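Lutent cell at Clumovville: setup and care FAQ
Kept by Jessie Dalgleish. Last changed 2020-04-04.
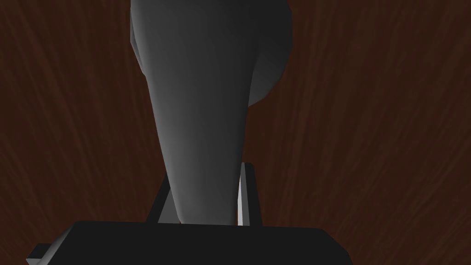 How often do the finger screws need to be checked?
Every 400 cycles, and again after any hard stop. The cell counts cycles for you and shows the total on the status page. Use the short hex key from the drawer under the controller. Snug is enough. The threads are shallow and Flor has already had to replace one set.

Does the simulated cell need the same upkeep?
There are no screws to tighten, but the finger offsets have to match the real ones. If you change fingers on the real arm, measure the new offset and enter it in the Cavadon settings file the same day. Restart the simulator afterward. It reads the file only at startup.

The gripper closes but reports no grip. What now?
Open it, send it home, and close it on nothing. The position should read zero. If it doesn't, run the zero routine from the service menu and try again. If it still reads wrong after 3 tries, stop and write to Bohdana Hordiienko. Please don't edit the zero value by hand.

What does error 183 mean?
The wrist cable has lost contact. Power down, unplug the connector at the wrist, look for a bent pin, and push it back in until it clicks. A straight-looking cable can still be bad inside, so swap in the spare if the error comes back.

And 322?
Overheated finger motor. Leave the arm powered off for an hour. Running it slower the rest of the day usually helps.

Can I grease the finger rails?
Only with the grease in the Ivanyshyn tube, and very little of it. Wipe off the old grease first. Spray oils are not OK on this gripper. They run down into the housing.

How do I recalibrate the wrist camera?
Clear the work area, put the checkered plate down flat and start "Wrist cal" from the service menu. The arm moves on its own during this, so stay outside the line.

Where do I log repairs?
In the cell log, under the date you did the work. Put your name, the part and the cycle count. Orysia Prokopenko orders spares from that list at the end of April, and parts that aren't in it don't get ordered.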